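Layout mat

A layout mat (also placing sheet, or parts mat) is a sheet laid on a table, on which the places of small parts are drawn in outline. The user puts every part on its own outline before the work begins, and takes it from there when it is needed. Layout mats are used in assembly work, in model making, in repair and in schools. They are related to the shadow board, a wall panel on which the shape of each tool is painted behind its hook, but the mat lies flat and is usually made for one set of parts only.

Form and material

The simplest mat is a sheet of white paper with outlines in black. It is cheap, it can be corrected with a pencil, and a new copy is printed when the old one becomes dirty. For longer use the sheet is laminated or printed on thin plastic. Rubber and felt mats also exist, and they are preferred where metal parts would roll or make noise.

White is the most common ground, as small coloured parts are found on it quickly. A dark table under a white sheet helps further: the edge of the working area is clear, and a part which has left the sheet is noticed by its absence from the outline. Under coloured lamps the choice of colours must be tested again, for a part that is easy to see in daylight may come very near to its background in red or pink light.

Outlines

The outline follows the base of the part, that is, the shape that touches the sheet. A peg which stands upright is therefore drawn as a small circle or square, and a flat bar as a long narrow rectangle. Most makers draw the outline slightly larger than the part. When it is too tight, the user spends time on exact placing; when it is too wide, two similar parts can be exchanged without notice.

Parts that belong together are often enclosed by a thin border, called a panel or field. Inside the panel the order goes normally from left to right, in the order of use. Some mats carry numbers or names next to the outlines — others leave them out, so that the same sheet can be used in several languages.

History

Sheets with drawn places were used by watch repairers and by instrument makers, who made them by hand for their own benches. Printed mats for sale are more recent. The workshop supplier Hellberg listed in its catalogue a set of 20 paper mats for school workshops, together with a box of wooden pegs and knobs. The set was changed several times, and the later version, sold under the name Stitel, had 103 parts and coated sheets which could be wiped.

Rostam Azimi, a teacher of technical drawing, described in his handbook a method in which the pupils draw the mat themselves. They place the parts freely, discuss the order, and only then go round each part with a pencil. He advised to keep the first drawing, even when it was poor, and to compare it with the last one at the end of the course. The firm Yazdani later printed blank mats with a light grid for this purpose, in pads of 200 sheets.

Use

Before work the mat is fixed at the corners, with tape or with small weights. It is commonly turned with the short side to the user, so that the far parts are still within reach of both hands. Tall pieces, for example knobs with a stem, are put at the far end — a sleeve can otherwise catch them. Very small pieces are kept away from the edge.

After work the parts go back to their outlines and the sheet is checked once. An empty outline means a part is missing. A part without an outline belongs to another set, or the mat is an old edition.

See also

Shadow board
Kitting
Nodance (peg and slot set)
Parts tray 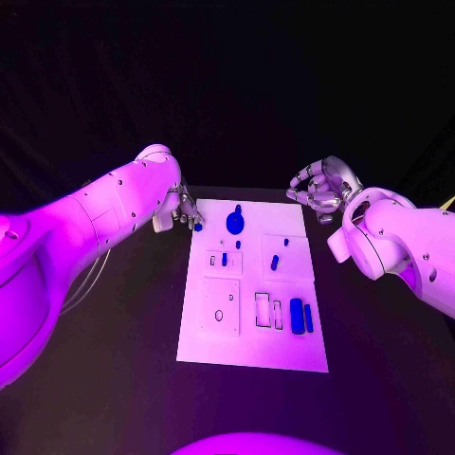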